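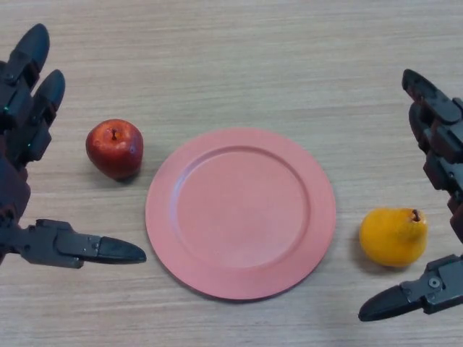 Sanna cell, Brindincombe workshop, September, morning. Thumb of the right hand again. After the last long run the thumb closed late compared with the left one, and when I pushed it gently with my finger I could feel a small play at the base. The joint itself is good. The play comes from the bracket, where the thumb is bolted on. For the open pose check I put the apple on the left side, the pear on the right and the pink plate between them, same as always, and drove both hands to fully open. The screw I mean is the one with the round silver head, in the bracket of the right thumb. It can be reached with the hand in this pose, so it is not necessary to take the hand off the wrist, as I did in spring and lost a whole afternoon.

What I did, in order:
Hands to open, drive power off, waited for the joints to go soft.
Took out the silver screw. The thread had old locking paste on it, dry and broken in crumbs. Cleaned with the brass brush, then with a cloth.
Looked in the hole with the torch. Thread is fine, no metal dust.
New paste, only a little. Screw back in by hand until it sits, then with the small torque driver at the value of the Nutine sheet (the sheet is in the blue folder, not in the drawer).
Left it alone during lunch so the paste can harden.

I did not touch the left thumb. It has no play and I don't want to change two things at the same day. If somebody else has time, please check it with the finger test, but do not open it without a reason.

The hands have now over 2,000 closings since we changed the tendons. Nutine recommends to look at the bracket screws every 200. We have not done this, I must admit, and the log has a big hole in the summer. From now I write it on the card on the side of the cell, and the person who starts the run also signs the card.

Afternoon. Power on, homing without error. The right thumb zero was moved a small amount after the repair, so I made the zero again in Drorkine. A note for those who do it the first time: the program asks for "rest pose" and this means open, not closed. I always read it wrong. Save under a new name, do not overwrite the old zero file, we can need it for comparison.

Then I went through the slow approach with the right hand, step by step from the keyboard, fruit laid to the right of the plate. I stop when the upper finger is over the fruit and the thumb is under it and look at the gap on both sides before I let it close.

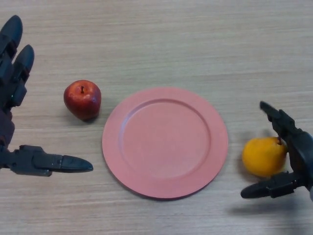 Notebook 2, page 164

At this stop the thumb should point to the lower right part of the plate and must stay away from the rim. The left hand stays open and waits, its thumb tip with bare table between it and the plate. I prefer to keep the left hand in place also when I test only the right one. If it is parked, the Drorkine collision check uses another model and the approach is then not the same path as in a real run.

Result of the slow closings: the thumb arrives together with the upper finger again. No click in the bracket. I repeated it with the fruit turned to different sides, and one time the fruit rolled away under the palm, but this was my fault, I had put it too near to the thumb. It is not a fault of the hand.

Full speed I have not tried yet. The paste needs the night, says the tube.

Other small things seen today:
The cable of the right wrist is rubbing on the table edge when the arm goes back to home. No damage until now, a piece of spiral wrap is enough. We have it in the box with the Drorkine licence key.
The plate slides a little when a thumb touches it. Someone proposed tape under the plate. I would not do it, the tape leaves glue on the table and the next person has fruit sticking everywhere.
Please wipe the fruit before putting it down. When it is greasy the grip force reading becomes strange and then we search for an error in the hand which is not there.
The lamp over the cell must stay where it is. It was turned in the last week and the shadow of the hand became much harder on the table, and the fruit position was wrong until I turned it back.

To do tomorrow:
Finger test of the right thumb, cold, before power on.
One short run at full speed, both hands, then finger test again.
If there is still no play, copy the new zero file to the cell computer and write its name on the card.
Ask Nutine if the newer brackets have a second screw. In the drawing I think there is a place for it.
Order locking paste, the tube is nearly finished.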